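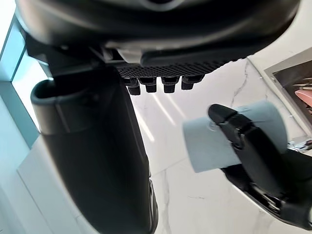 I have now lived in the new flat for a fortnight and I still own a black cylinder I can't account for.

It's tall. It's matte black. It has an opening at the top with a thick lip, and a faint seam going round just under the lip. That's the full extent of my research after two weeks of living with it.

It came out of a box marked KITCHEN / MISC, in my own handwriting, so at some stage I looked at this thing and thought "kitchen, probably". I'd like to speak to that woman. She also packed the good knife inside a ugg boot.

For those joining late, I moved 3,000 km from one end of the country to a town called Trekcombe for a job, and I paid a removalist by the cubic metre. So I've paid real money to bring the cylinder here. It had a better trip than I did. I drove with a fern on my lap.

My partner says it's mine. I say it's his. We have been together long enough that there are whole categories of stuff neither of us bought and both of us dust.

Candidates so far: utensil holder, vase, wine cooler, toilet brush holder, part of a lamp, part of a blender, pencil pot for someone with very long pencils.

I'd like you all to notice that "utensil holder" and "toilet brush holder" are both on that list and that I'm not prepared to put a wooden spoon in it until this is cleared up.

Mum, by phone: "Is it the thing from the thing?" She was quite firm about it. I've put that down as a maybe.

The seam is what bothers me. A seam means there was a plan. Either the top bit is meant to come off, or someone at the factory wanted me to think so. I've twisted it. I've twisted it with a tea towel. I've twisted it with the rubber glove my nan swore by. It's a seam in the same way that the pockets on my work pants are pockets.

Someone has replied "have you looked underneath". Yes. I have looked underneath. I didn't come down in the last shower.

Meanwhile the rest of the kitchen is coming along, if anyone cares about the rest of the kitchen. The plates are up. The mugs are up. The drawer that every house has, with the takeaway menus and the dead batteries, set itself up overnight without any help from me.

We bought a shelf for the overflow. It's a Fasholm, which is a name I assume was chosen to sound like it comes from somewhere with fjords. The instructions have a little bald man in them who is happy at every step, including the step where he's holding the back panel up with his forehead.

It took two evenings. It leans a bit toward the fridge. I've told people this is because the floor's uneven and so far they've been kind.

The cylinder is currently on the Fasholm, top shelf, left side. It looks terrific there. It looks like something you'd see in a home magazine next to a bowl of limes. This is annoying, as it means I now have to keep it.

Went to Hughes, the hardware place on the main street, for picture hooks. Described the cylinder to the bloke on the counter. He listened all the way through, nodded, and said "sounds like a pot". I paid for my hooks.

He did ask if it had a drainage hole. It doesn't have a drainage hole. "Pot for inside, then." I've had less confident advice from doctors.

I also rang Talex, the removalists, in case it belongs to some other family and got mixed up with ours in the truck. They were lovely about it. They said they'd had a piano stool, a box of trophies and one left ski handed back to them since August, and no one had reported a cylinder missing.

So somewhere out there is a person with one ski, and they've just let it go. I think about that more than I should.

Talex did send me a form. The form wants a "replacement value" and the choices on the drop-down start at $75. I don't want to commit fraud over a vase. I've closed the form.

Update for those invested: my partner tried spaghetti in it. Didn't ask, just did it, while I was in the shower. I came out and there was spaghetti standing in the cylinder like a bunch of very thin flowers.

He'd washed it first. He says he washed it first. I'm recording that here so there's something in writing.

I will say the spaghetti looked good. I will also say that we then ate from the packet with the peg on it, both of us, without discussing it.

Fairly long debate today about whether a thing needs a job. His position is that it can just be a nice shape. Mine is that we got rid of a perfectly good ironing board before the move on the grounds of space, and the ironing board had a job.

It had the job of holding up coats, but still.

I should mention the flat number is 705 and the one across the hall is 700, and I don't know where the ones in between have gone either. I'm not looking into it. A person can only run one inquiry at a time.

The woman in 700 came over with a slice (lemon, very good) and saw the shelf and said "oh, I've got one of those!" and I nearly dropped the plate.

She meant the shelf.

Hers leans too. Same way! So I'm withdrawing my comments about the floor, or else doubling down on them. Whole building might be going toward the fridge.

I asked her about the cylinder anyway. She turned it round a couple of times and had a look down the inside and said her brother had something like it for rolled-up maps. We don't own any maps. We own one tea towel with Tasmania on it.

Popular vote from the replies, for the record. Vase is in front. Utensil holder is close behind. A surprising number of you said "umbrella stand for one umbrella" – and I think it says something about the sort of people who follow me.

One vote for "urn". Thank you. Slept beautifully after that.

To the three separate accounts who have told me to "just google it": I typed in "black cylinder open at top" and I'd invite you to do the same and then tell me which of those results you'd like to keep your whisk in.

Things I have found in other boxes while not finding out about the cylinder: a cake tin with no base, a base with no cake tin (different size), the remote for a television we left with his cousin, and every allen key ever issued.

I'd also packed a bag of plastic bags inside a bag for life. I moved that bag 3,000 km. There are shops here. They have bags.

The last box is now flat and in the recycling and I was hoping the missing half of something would be at the bottom of it. A lid. A cord. A little booklet in nine languages. There was a sock and some of that brown paper.

So it's going to be the vase. I've been down the road and come back with gum leaves, the silvery ones, from the bucket out the front of the grocer. He says gum leaves are a cliché. He's the one who wanted it to be spaghetti.

Haven't put water in yet. I'm a bit scared about the seam. If it leaks, it'll go straight down the back of the Fasholm, and the little bald man had nothing to say about that.

Will do it in the sink tonight, with a towel down, like a grown-up.

Mum has just rung back. She says it isn't the thing from the thing, because she's got the thing from the thing. It was behind the freezer. She's very pleased. I still don't know what it is.

Posted 29 March 2018

Print this thread
E-mail this thread

More from this account:
The fern and me: a road trip in short posts
What I wrote on the boxes and what was in them
Picture hooks, and walls that don't want them
Is it a laundry or is it a cupboard with a tap
Lemon slice, second attempt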